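From: Murray Hawthorne
To: allotment-trading list
Date: 9/28/19
Subject: Re: Re: Bulk compost order and the Dranholm "improver"

Sharon Barasa wrote:

> Hello all,
>
> I've had the new price list from Waweru and I think we should move
> fairly quickly. They will do the peat-free at the March price if we
> take 120 bags, delivered to the top gate. On top of that they are
> offering the Dranholm soil improver, the granules I mentioned at the
> last meeting. The leaflet says it cuts watering by half, breaks up
> clay and feeds for a full season. One of the plots over at Zarnata
> used it on their runner beans this year and were very pleased.
>
> If we take 100 tubs it comes in at 2,960 for the lot, compost
> included. I know that sounds a great deal, but split between the
> plots that want it I think it's fair. Could people let me know
> whether they are in? Also, does anyone still have the old plastic
> bins we used for sharing things out loose? I'd like to know what
> state they are in before we promise to do it that way again.
>
> Sharon

Sharon, thanks for doing the legwork on this. I mean that, I did the ordering for two years and it's a thankless job. I'm in for the compost. Put me down for six bags, same as last time, and if Waweru will really hold the March price then good for them and I'll say no more about their delivery driver.

The granules are another matter and I'd like us to slow down.

I've read the leaflet twice. It says "up to" half the watering. Up to half includes none. It says it was tested on "typical garden soils" and doesn't say which, or where, or how many beds, or what was growing in them, or what the beds without the stuff looked like at the end. That last one is what I care about. If you put granules on a bed and the beans do well, you've learned that the beans did well. It was a good year for beans. Mine did well too and all they had was a bucket of water when I remembered and a lot of bad language about blackfly.

As for the Zarnata plot, I went over and had a chat. Very nice couple. They put the improver on in spring, and they also dug in a trailer load of horse manure, put up a windbreak and moved the beans to the sunny end. Any of those would do it. They were perfectly open about it and said they couldn't tell you which had made the difference. They did get the tub for nothing, too, from the Dranholm stand at the show.

Then there is "breaks up clay". We have all been told that something breaks up clay. Those who were here for the Deltberg business will remember the liquid in the blue cans, which also broke up clay and which several of us put on faithfully every fortnight. I dug that bed over the following winter and it came up in exactly the same lumps, with the same shine on the spade. What shifted it in the end was leafmould and not walking on it. I've no doubt the people who wrote the Deltberg label believed every word. So did I for a season.

The price needs pulling apart as well. We've been given one figure for two things. Could you ask Waweru for the compost on its own at 120 bags, and the tubs on their own? If the compost price goes up when we drop the tubs then we will at least know what we are being asked to pay for. And I would want the weight of a tub in writing. The leaflet shows the tub next to a watering can and never gives a number, and the dose is given as "a generous handful per square metre". Whose hand? My wife's and mine would give you two different bills.

On the bins, since you ask. I haven't got ours, I think they went to the bottom shed. They were sound when I last used them but the insides had gone rough from years of shovels, much like the near one here.
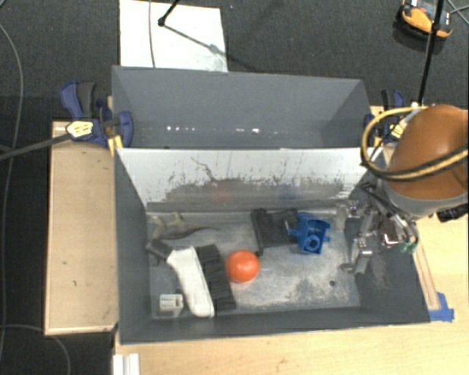 Photo: M. Hawthorne

Scuffing of that kind doesn't matter for compost. I'd be more bothered about it for granules, which get into every scratch, and the next person to share out bonemeal gets a bit of Dranholm with it whether they want it or not. If we do go ahead with the tubs, please let's not open them and dole them out. Whole tubs to whoever has paid for them, and anyone wanting half can find a neighbour.

What I would propose is this. We buy one tub. One, at full price if we have to, out of the kitty. Three of us who are on the heavy end (I'll be one) each mark out two strips side by side on the same bed, same crop, same sowing day, same watering. One strip gets the granules and the other doesn't. Somebody other than the plot holder picks which strip, because I know myself and I'd give it the end by the hedge. We weigh what comes off. I have kitchen scales that go up to five kilos and I'm happy to lend them round so long as they come back clean.

I'd suggest beetroot. Beans are too much at the mercy of the weather and whoever is on holiday in the week they crop, and lettuce gets eaten by slugs, which would tell us a lot about slugs. Beetroot sits there and you pull it all up in one go. If anyone would sooner try carrots then fine, but on our clay I expect you'll be weighing some very odd shapes.

It won't be a proper trial and I'm not pretending it will. Three beds is three beds. But it'd be more than anyone has shown us so far, and if the strips with granules come out plainly better on all of them I will put my name down for the full order the year after and eat the leaflet at the summer barbecue.

Two smaller things from your message.

The watering claim. We aren't on a meter at the top end, so even if it is true it saves us effort and no money. For those carrying cans up from the tank that may well be worth having, I do see that, and I'd be glad to hear from somebody on the steep plots. But then let us price it against a second water butt, which we know works, and which will still be there in ten years unless it's pinched.

And the "feeds for a full season" part. There is no feed analysis on the leaflet at all. Every bag of chicken pellets I have ever bought has had three numbers on the back. I rang the line printed at the bottom and was told it would depend on my soil. I said my soil was clay, and was told in that case it would be very good. I asked what the figure was and was told somebody would ring me back. That was a fortnight ago.

By the by, there's a line in small print saying a tub treats an area "of up to 1,000 plants". I tried to work that out with a pencil and gave up. A thousand radishes or a thousand rhubarbs? I'd have a job to get a thousand of anything on my plot other than bindweed.

So: yes to the compost, please order it before they change their minds. No from me to the 100 tubs for now. Yes to one tub and the beetroot, if two others will join in. Reply to the list and not just to me, please, as my other address is still eating things.

Murray
Plot by the bent standpipe

PS. Whoever borrowed the long-handled edging iron, it needn't be cleaned, I would just like it back.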